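電気自動車のしくみを知ろう
トンデックス自動車資料館 こども学習ページ

道路を走る自動車には、ガソリンを燃やして走るものと、電気で走るものがあります。電気だけで走る自動車を「電気自動車」といいます。このページでは、電気自動車がどのように動き、どのように電気をためるのかを学びます。

電気自動車はどうやって動くのか

ガソリン車には、燃料を燃やして力を生み出すエンジンがついています。電気自動車にはエンジンがなく、かわりに「モーター」がついています。モーターの中には磁石やコイル(電線をまいたもの)があり、電気を流すと磁石の力で軸が回ります。その回転が歯車を通してタイヤに伝わり、車が進みます。

当館の1階に展示している小型車「オラベック」は、モーターを2個のせています。前のタイヤと後ろのタイヤを別々のモーターで回すため、4つのタイヤすべてに力が伝わります。1回の充電で走ることのできる距離は163キロメートルです。

電気はどこにためるのか

電気は「バッテリー(蓄電池)」にためます。かい中電灯に入れる使いきりの電池とちがい、バッテリーは充電してくり返し使うことができます。電気自動車のバッテリーはたいへん重いので、多くの車では床の下に平らに置かれています。重いものが低いところにあると、カーブを曲がるときに車体がかたむきにくくなります。

寒い日には、バッテリーのはたらきが弱まり、走ることのできる距離が短くなることがあります。暖房にも電気を使うため、冬の長いドライブでは、早めに充電の計画を立てることが大切です。

ブレーキで電気をつくる

モーターには、外から回されると電気をつくるという性質があります。電気自動車が速度を落とすときには、タイヤの回転でモーターを回し、つくった電気をバッテリーにもどします。このしくみを「回生ブレーキ」といいます。自転車のライトをタイヤの回転で光らせる発電機も、同じ性質を利用したものです。

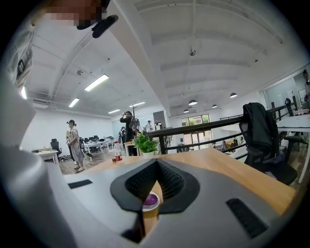
充電のしかた

充電には、時間をかけて行う「普通充電」と、短い時間で行う「急速充電」があります。普通充電は家や会社の駐車場で、夜の間などに行います。急速充電は、高速道路の休けい所などにある専用の充電器を使います。

充電器には強い電気が流れています。こどもだけで充電器やケーブルにさわってはいけません。ケーブルに足をかけて転ばないよう、近くでは走らないでください。

ことばの説明
モーター:電気の力で軸を回す機械。
バッテリー:電気をためて、くり返し使うことができる電池。
回生ブレーキ:速度を落とすときに電気をつくるしくみ。

見学の案内
ボンドナム展示室では、モーターの模型を手で回し、電気をつくる体験ができます。体験の時間は1回15分です。小学生のみなさんは、保護者の方といっしょに受付までお越しください。

2018年1月7日 更新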